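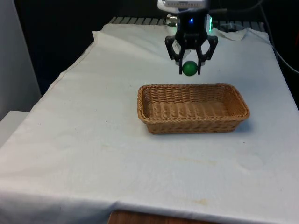
Minutes of the Hawthorne Fair Clothing Group, 2/5/25

Solange Hiebert opened the meeting and thanked all 8 of us for coming out on such a miserable evening, and for the soup, which was very much appreciated. The minutes of the last meeting were read and accepted with one small fix (the supplier's name is Jorkow, with a k).

Letter to Jorkow. Solange read out the reply to our letter asking where their school sweatshirts are sewn. It is a friendly letter and we were glad to get one at all, but it names only the country and says the factory list is "under review." After a good long talk it was agreed to write back, thank them kindly, and ask again for factory names and for the wages paid to sewing machine operators. Solange will draft it and pass it around before it goes out.

Petition. The count now stands at 3,366 signatures, which got a round of applause! The school district has offered us two dates to present it and we took the later one, as three members are away for the first. Anyone still holding paper sheets, please bring them in by the end of February.

Girelero. The uniform shop has agreed to put our leaflet by the register. There was some back and forth over the wording on overtime - a few of us felt it was too stiff for parents in a hurry - and it will be shortened to one side of the page.

Zasosura. The sewing co-op has asked if we would share a table with them at the spring market. Everyone was in favor. We still need to find out what the table costs and whether they want us there for the setup.

Other business. The lending shelf is missing two books on cotton growing. Please look at home, no questions asked.

Next meeting same place, same time. Solange will bring the draft letter.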